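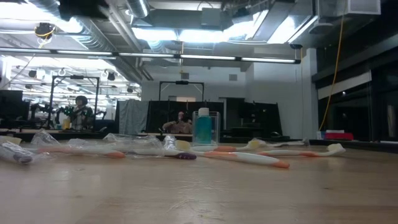 Courses > Robots at Work > Unit 2 > Handout

Can a machine tidy up toothbrushes yet?

I love this job as a test because it sounds so dull! Pick up a toothbrush, turn it the right way, set it down with the others. A person can do it while chatting. A robot has to work out which end is the head, and some of these are still in clear plastic – shiny, crinkly stuff that a depth camera reads badly.

My short answer is "sort of." In the Skirville log we'll use in lab there are 1564 tries with bare brushes, and those went pretty well. The wrapped ones were a mess (the gripper kept pinching wrapper and no handle).

Before lab, please:
- read the Jarman notes, pages 1 to 2
- jot down how you'd tell the head from the handle by touch alone
- pick one chore at home you think is harder than this one

Questions? Room 2810, Enden Hall | Back to top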